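Bench Technician, Desktop Refurbishment (part-time) – Forkumen, Dresville

Posted by: Matilde Loureiro, workshop lead
Closing date: 11th May
Hours: 16 per week, daytime
Reports to: Workshop lead
Reference: 1113

About Forkumen

Forkumen takes in used office desktops from businesses and schools in and near Dresville, takes them apart, cleans and tests them, and puts them back together for resale or donation. Machines that can't be saved are stripped for parts. We have been doing this in the same unit on the Thái building's ground floor since we started, and we are looking for one more person at the bench.

Most of what comes through the door is tower desktops from large office clearances. They are usually complete, often dusty, and sometimes missing drives. Our biggest current job is a batch of 62 towers from Seresik, which is closing one of its offices. 31 of them are already booked for a school and need to be ready by the end of July. The new technician will work mainly on this batch to begin with.

What the work involves

You will spend most of your time with the side off a computer case. A typical tower gets opened, checked against its intake sheet, and blown out. Memory and expansion cards come out and are tested separately. The processor comes out too if the old thermal paste needs replacing, and on the Seresik towers we are doing that on every unit.

The part we are most careful about is the socket. Once the processor is out and the bracket is open, the pins are exposed, and a bent pin can cost us the whole board. Boards go on to the next step only after the socket has been looked at under the lamp.

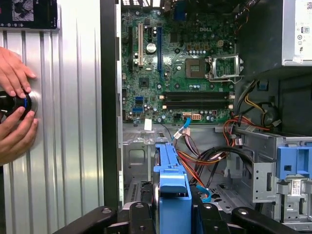
Main duties

Open and strip desktop towers, keeping screws and brackets with the machine they came from.
Remove, test and refit memory, expansion cards, drives and power supplies.
Clean boards, cases and fans.
Check sockets, slots and connectors for damage and write down what you find.
Check capacitors for bulging or leaking.
Reconnect power and data cables and tie them back so they are clear of the fans.
Wipe drives using the workshop's own procedure (training given).
Fill in the intake and test sheets. These are on paper and need to be readable.
Sort scrap into boards, cable, steel and plastic.
Help with deliveries when a truck comes in. Towers are moved by cart, but they still have to be lifted on and off it.

Cable work takes longer than most people expect. The power supply in an older tower can have a thick bundle of leads, and several of them will not be used in the rebuilt machine. We ask technicians to fold the spare leads away and tie them, and to go back over the connectors with a hand in the case before the side panel goes on. Loose main power connectors are our most common reason for a failed first start. 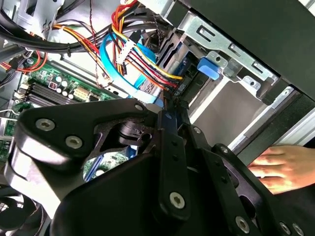

Inside one of the desktop towers: memory slots, a multi-pin power connector and cabling.

What we are looking for

You must have:
Some hands-on experience building, repairing or upgrading desktop computers. This can be paid, unpaid or at home.
Steady hands and the patience to do the same job many times in a day.
The ability to tell common parts apart by sight, including memory types and the usual slots and connectors.
Clear handwriting.
The ability to lift a desktop tower from floor to bench.

It would help if you have:
Worked with Dell office desktops before.
Used a multimeter or a power supply tester.
Done some basic soldering. We replace a few capacitors in-house, though most boards with that kind of fault go to scrap.

You do not need a degree or a certificate. If you have one, list it, but we give more weight to the bench test.

Working conditions

The workshop is a single room with shared benches. It is heated but can be cool in the morning. There is some noise from the air blower, and ear protection is provided. You will also be given a wrist strap, gloves, a dust mask and a basic set of drivers. You may bring your own tools if you prefer – please mark them.

You can choose how to spread your 16 hours across the week, as long as each shift is at least four hours. The first month is a trial period for both sides. After that the position is permanent.

How to apply

Send a one-page letter and a list of past work to Deolinda Brandão at the Forkumen office, quoting reference 1113. In the letter, please describe one computer you have repaired or built, what was wrong with it or what you wanted from it, and what you did. Photos are welcome but not required.

Applicants we want to meet will be invited to the workshop for a short talk and a bench test. In the test you will be given a working tower and asked to take it down to the bare board, put it back together and start it. Tools are supplied. You will be paid for the time.

Questions about the work should go to Matilde Loureiro. Questions about pay, hours or access to the building should go to Deolinda Brandão. We reply to every application, including the ones we turn down.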